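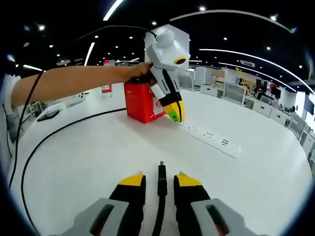

Conexión y puesta en marcha de dos pinzas manuales en el taller compartido

El presente procedimiento se dirige a los usuarios del taller Alton que deseen montar un puesto de trabajo con dos pinzas manuales equipadas con cámara. Sustituye a la guía de noviembre, redactada por Etelka Csonka, y se aplica a las unidades construidas según los planos del proyecto Diltier.

Material necesario

Dos pinzas montadas, con las puntas ya fijadas
Dos cables de datos, uno por pinza
Regleta con tomas de corriente
Ordenador con el programa Grilden instalado
Bridas reutilizables y etiquetas adhesivas

1. Preparación de la mesa

Despeje la superficie y coloque la regleta en el lado opuesto a aquel en que se situará el operador. Los cables deben llegar a la mesa con holgura suficiente para levantar cada pinza hasta la altura del hombro sin tensión en el conector.

2. Identificación de las unidades

Asigne a cada pinza un número y anótelo en una etiqueta. El adhesivo no debe cubrir la cara interior de la punta ni el objetivo de la cámara.

3. Conexión

Sujete la pinza por el mango con una mano e introduzca el conector con la otra, sin forzarlo. Conecte primero una unidad y compruebe que el programa la reconoce; solo entonces conecte la segunda. Si ambas se conectan a la vez, el programa puede intercambiar los identificadores.

4. Comprobación de la apertura

Abra y cierre los dedos 3 veces por completo. La lectura en pantalla debe pasar de 0 a 100 y volver al valor inicial. Cuando el máximo no se alcance, repita el ajuste del tope descrito en el anexo de montaje.

5. Prueba de grabación

Realice una toma breve con un objeto rígido – una caja pequeña resulta adecuada – y verifique que se han guardado los archivos de las dos unidades. En la prueba de referencia efectuada por Géza Veres se registraron 769 imágenes por pinza.

Al terminar, desconecte los cables tirando del conector, nunca del hilo, y guarde las pinzas con los dedos cerrados. Las incidencias se comunicarán a Katalin Simon, en el despacho 315.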